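Search minutes and notes
Enter keyword
Go

Posted in March by the recording secretary, Stedinside working group
Last updated: March, 4:40 p.m.

STEDINSIDE WORKING GROUP ON DEMONSTRATION COLLECTION
Minutes of the regular meeting

Present: collection lead, two operators, annotation lead, training engineer, hardware technician, recording secretary. Apologies were received from the Tanasarn liaison. The meeting opened at 2:05 p.m. in the small room at Raltumberg.

1. Minutes of the previous meeting

Accepted with one correction. Under item 4, "wrist camera calibration" should read "gripper width calibration." The camera calibration was handled separately and is closed.

2. Collection status

The collection lead reported on the tabletop set. Recording with the hand-held grippers continues at two stations. The target for each task remains 60 accepted demonstrations. Cup placement and cloth folding have reached it. Drawer opening is short by 15, and these will be recorded at the second station, where the cabinet is already fixed to the floor.

The operators asked whether short demonstrations should be padded to a common length. The training engineer said no. The loader handles variable length, and padding at the recording stage has caused trouble before — the policy learned to hover at the end of a reach.

3. Rejected episodes

The annotation lead went through the rejections since the last meeting. The main causes, in order of frequency:

- tracking lost during fast wrist rotation
- operator's free hand entering the view during the grasp
- recording stopped before the fingers had fully opened after release

Tracking loss was discussed at length. The hardware technician suspects low texture in the background when the gripper is pitched down. The training engineer would like to see the feature counts plotted against pitch angle before any change is made to the stations. The annotation lead will export them.

It was agreed that an episode with tracking loss after release may be trimmed and kept, provided the trim point is logged. Episodes with loss before or during the grasp are still rejected in full.

4. Namico gripper revision

The revised finger mounts from Namico have been fitted to one unit. Play at the linkage is reduced. The technician noted that the screws on the old mounts work loose after long sessions and asked operators to check them at every battery change. The second unit will be converted once the drawer task is finished, so that a single task does not mix the two versions.

The width reading on the revised unit differs slightly from the old one when fully closed. The offset will be stored in the session header and not corrected by hand.

5. Start pose and opening segment

The training engineer asked for a consistent opening segment in every episode. At present some operators begin with the fingers closed and others with them open, and the policy appears to treat these as separate behaviors. The proposal was to start with the fingers wide open over clear tabletop, with nothing between them, and to hold for one second before moving toward the object. Objects may be placed anywhere in the working area, including toward the far side.

One operator pointed out that a strict start pose would narrow the data. After discussion the group settled on a fixed finger opening with free choice of height and approach direction. Adopted.
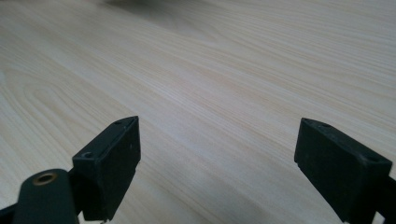 6. Table surfaces

The training engineer reported that evaluation success drops on surfaces not present in the set. Up to 9 additional surfaces were proposed. The group considered this too many for the present schedule and approved two: a dark mat and a patterned cloth. Surface type becomes a required field in the session form.

7. Actions

- Annotation lead: export feature counts by pitch angle; update the trimming guide.
- Hardware technician: obtain the mat and cloth; prepare the second gripper for conversion.
- Operators: finish drawer opening; use the new opening segment from the next session.
- Training engineer: rerun the baseline with 8 held-out object positions per task.
- Tanasarn liaison: confirm storage quota for the next upload.

8. Any other business

The charging shelf at Raltumberg is to be labeled by station. No further items. The meeting closed at 3:20 p.m. The next meeting will be held in the same room.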